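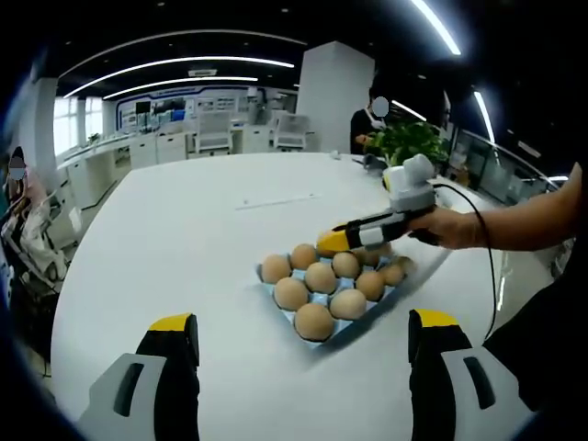
Guromano Eier-Sortierung – README

Stand März, noch nicht fertig. Bitte erst lesen, dann fragen.

Inhalt
231 Durchgänge Eier umsetzen, Höckerlage zu Karton oder zurück. Jeder Durchgang ein Ordner, darin Bilder und eine notiz.txt. Gesamtziel 1000, dauert noch.

Material
Hellblaue Höckerlage, geformte Mulden. Heller Eierkarton. Braune Eier, Größe gemischt. Weißer Tisch, Büro. Eier roh, keine Attrappen – angeknackste fliegen sofort raus.

Ablauf
Lage schräg auf den Tisch, nicht parallel zur Kante. Immer nur ein Ei auf einmal. Spitze nach unten, wenns geht. Reihenfolge egal, aber keine Mulde doppelt anfahren. Am Schluss Lage abwischen und Karton zu.

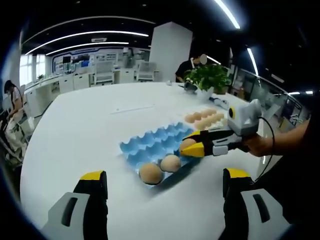 Hou schrieb dazu, die leere Lage rutsche auf der glatten Platte viel eher weg als die volle, man solle die letzten zwei Eier deshalb aus gegenüberliegenden Ecken nehmen. Ist noch nicht in der Anleitung, kommt mit Version 2.

Bekannte Probleme
– 13 Ordner ohne Notiz, werden nachgetragn
– Bruch steht mal als "bruch", mal als "riss" drin. Beides gleich behandeln
– Größe der Eier nirgends erfasst
– alte Ordner aus Driner haben andere Namen, Liste liegt bei Amby

Nutzung
Intern frei, nach außen bitte vorher melden. Fehler einfach in die notiz.txt vom jeweligen Ordner schreiben.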